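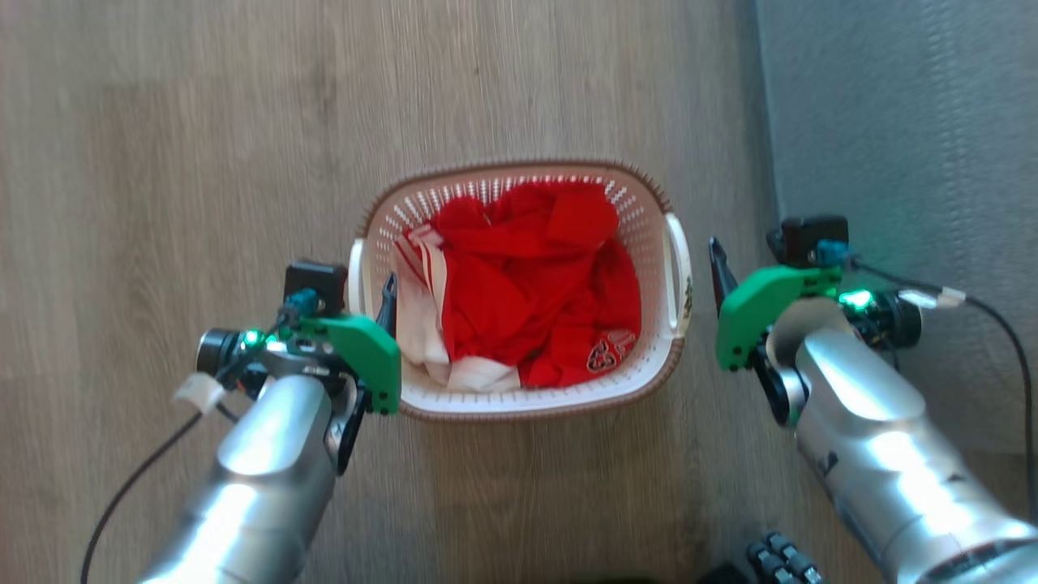

The demos are fine, it's the policy that needs more of them, according to the Vimow side, and if we get to 2,000 the basket lift will sort itself out. I wrote that down so I can look at it again in June.

1/3/25, teleop, laundry basket task

Spent the session on the approach and grip. Both arms come in low, one to each handle, then lift together. Easy to say. Through the leader arms I get no feel for contact at all, so I'm judging the grip by eye, and my eye is not that good. When one side closes early the basket twists and I correct with the other wrist without thinking. That correction goes into the data as if it were part of the task.

Kept 29 episodes. Threw out 9 where I paused to think. The Skastier notes say pauses are harmless and get trimmed in preprocessing. I looked at the trimmed files and the cut also takes out the slow part just before the fingers close, the one bit I'd want a policy to learn from. Have turned trimming off on our machine – please leave it off until we've compared the two.

Load was the red clothes plus the white one with red stripes. I don't believe a policy trained on that pile will know what to do with gray towels, or with nothing in the basket. Matholm claims 100 demos per load is enough to generalize. Enough for what? Their test set uses the same basket on the same floor.

Other things:
– Handle slots are narrow for these fingers. A small yaw error and I'm pushing on the wall.
– Check cable slack on both wrists before the next run, at full reach.
– We haven't recorded anything with the basket on the rug. Needs its own batch, labeled separately.
– Tried guiding the arms by hand for the approach. Smoother paths, but my hands get into the wrist camera views. Wongsuwan's write-up skips over this.

Next: same operator, same basket, half the episodes with no clothes in it. If the success rate doesn't move I'll take back some of the above.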